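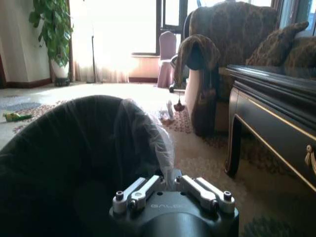
**Technical panel, roadside slope stabilization trial — minutes, November**

Present: Helmi Tuominen (chair), Eino Nurmi, Pentti Rantala, Orvokki Hyvönen, Vilho Rissanen (minutes)

Called to order 1:05 p.m. Minutes of the previous meeting approved with one correction: under item 4, "compost blanket" should read "compost berm" in both places.

## 1. Status of field plots

Rantala reported on the 16 plots along the Rerby bypass. Half were treated with bonded fiber mulch and half with a blown compost blanket. All face south or southwest on cut slopes. Seed mix and seeding rate were the same for all plots.

Vegetative cover was read with a point frame before the first hard frost. The compost plots had higher cover on the upper third of the slope. Near the toe the two treatments could not be told apart. Rantala does not want to report the difference as a finding until the spring reading is in, as part of the fall cover was annual oats from the nurse crop.

Two compost plots have rills starting below the shoulder break. In both, the blanket stopped short of the gravel shoulder, and runoff entered under it. The installation drawing shows the blanket carried over the break and keyed in. Rantala will mark both plots in the data set and keep them in the analysis with a note.

Hyvönen asked whether the mower had been kept off. Rantala said the district crew mowed one pass along the inslope in late summer, outside the plot stakes.

## 2. Mulch application rate

The specification calls for 3000 pounds per acre of fiber mulch on slopes of this grade. Nurmi went through the tank tickets from the contractor, Stevens, and gets 2750 pounds per acre as placed. The tickets record bags per tank and area per tank. The area was paced and not measured, so the placed rate has an error band that nobody on the panel is able to state with confidence.

Discussion:

- Tuominen considers the shortfall large enough to affect the comparison, given that the compost was placed at full depth.
- Nurmi noted that shortfalls of this size are common on production jobs, and that a trial run at the exact specified rate may not describe what the department gets in practice.
- Hyvönen suggested reporting the placed rate in the methods section and leaving the specified rate to a table note.

Agreed: report both rates in the methods section. Nurmi will remeasure the sprayed areas with GPS and issue a revised figure.

## 3. Compost supply and testing

The Jesov yard delivered 232 cubic yards. Hyvönen circulated the lab sheets. Soluble salts were within the limit for all samples. One sample was over the limit for particle size, with too much material retained on the coarse screen. The load went down before the result came back.

Hyvönen proposed that the special provision require test results before delivery and not on delivery. Rissanen pointed out that the yard screens in batches and that a stockpile tested early can be mixed with later material. Proposed wording: results to be tied to a numbered, segregated stockpile. Tuominen asked for this in draft form before it goes to the specifications office.

Moisture content at placement was not recorded for the last loads. The blower operator cleared two plugged hoses on that day, which suggests wet material, but there is no measurement. To be listed as missing.

## 4. Runoff collection

Collection troughs are in place at the toe of four plots. The tipping-bucket gauge supplied by Idari stopped logging for part of October. Rantala found the battery terminal corroded and replaced the lead. Rainfall for the gap will be filled from the district weather station, with the substituted hours flagged.

Sediment samples are being dried and weighed in the order received. The backlog is nearly cleared. Nurmi asked that bottle numbers be written on the bottle and not only on the cap — three caps were swapped in the October set, and those samples have been set aside.

The troughs come out before the ground freezes and go back after snowmelt. Anchor pins stay in and are to be flagged for the plow crews.

## 5. Report outline and web page

Tuominen presented the outline for the interim report. Changes requested:

- Move the cost comparison to an appendix until the contractor's final quantities are agreed.
- Add a short section on traffic control during blowing, including hose length and lane closure time.
- Drop the literature section on bonded matrix products used on slopes flatter than the trial slopes.

Hyvönen is to send revised text for the project web page. The existing page still lists the old end date and the former district contact.
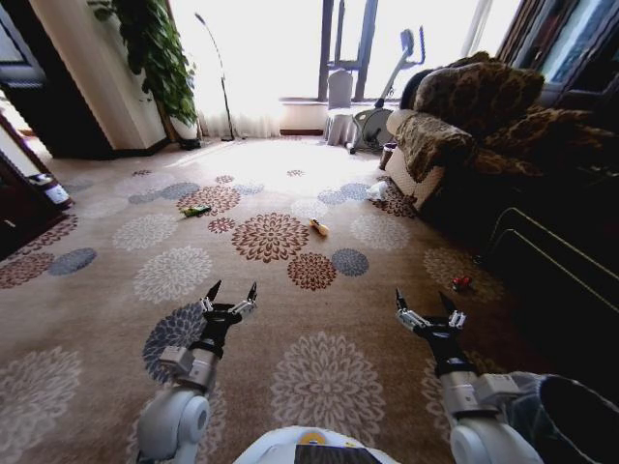 *Living room floor, both grippers open above the carpet.*

## 6. Other business

Rissanen has a request from the neighboring district to add a rock-mulch treatment next season. The panel did not support adding a treatment in the second year. The district may set up its own plots and use the same cover protocol. Rissanen will send the protocol and the blank field sheets.

## Action items

| Item | Owner | Due |
|---|---|---|
| Remeasure sprayed areas, revise mulch rate | Nurmi | Next meeting |
| Flag rilled plots and substituted rainfall hours | Rantala | Next meeting |
| Draft stockpile wording | Hyvönen | Before specifications review |
| Web page text | Hyvönen | End of month |
| Pull troughs, flag anchor pins | Rantala | Before freeze-up |
| Send cover protocol to district | Rissanen | End of month |

Next meeting to be set once the GPS areas are available. Adjourned 2:40 p.m.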